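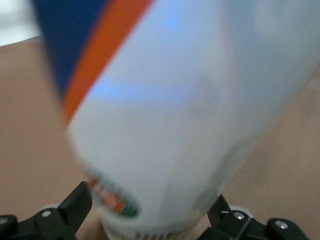 Home Ask Browse Topics Sign in

Was the Hedstead open day a fair look at what the Lakitero arm can do?

I run packing for a small mail-order business and went to the open day at Hedstead on Friday to see the Lakitero arm pick soft goods. The salesman told me it handles "anything a person can handle." What I watched was a lot of the same item, a white plastic package with an orange stripe and a green oval logo, picked off a plain brown surface with two black fingers. It's a see-through sort of plastic and the fingers close on the narrow end, so I'll grant that it isn't the easiest thing to hold. But there was never another product mixed in while I stood there, and when I asked if I could put in one of my own bags I was told the afternoon session was "locked." I stayed for 2 sessions. The board by the door said 1467 picks that day and didn't say how many were tries and how many were good ones. I asked that too and got a brochure.

My partner thinks I'm being sour about it and that every demo is set up in advance. Maybe so. Before I sign up for a paid trial, has anyone here seen one of these run on mixed bags, with somebody other than the seller loading it? And is there a standard thing to ask for?

3 answers

Answer 1 (accepted)

Your partner is right that they're all set up in advance, and you're right not to buy on one. We went through this with a Fidadton cell, not a Lakitero, so take it for what it's worth. At their open day it looked perfect. In our building it had trouble with anything that had air in it, because the top of the bag moves when you pinch the bottom and the camera picks a spot that has shifted by the time the fingers get there.

What I would ask for, in writing, before you pay anything:

Your own products, shipped by you, in the mess they normally arrive in. Don't let them iron things flat first.

A count of attempts, drops, and times a person reached in. 1467 picks means nothing without those. Ask over how many hours as well.

Your lighting, or close to it. Shiny plastic throws back whatever is above it, and a vendor's room will have been tuned for months. We had to hang a shade over ours — an old bedsheet for the first week.

They said yes to the first and dragged their feet on the second. When the log finally came it covered 707 attempts on our stock and we could see for ourselves which bags were the problem. We ended up keeping the cell for boxes and doing bags by hand, same as before. I don't regret it but I wouldn't call it what we were sold.

One more thing, check what happens when it crushes something. Does it know? Ours didn't.

Answer 2

I was at the same place in August and saw it drop one, so they do fail in public now and then. Seemed ok otherwise. Coffee was bad.

Answer 3

Have you looked at Patrício? Suction instead of fingers. No idea on price. I think fingers are the wrong tool for bags anyway but a guy at work disagrees with me, he says suction cups lose their grip on wrinkles. So I guess try both.

Comment from the asker: Thanks. I sent Lakitero the list from the first answer. They offered me another open day.

Last updated: August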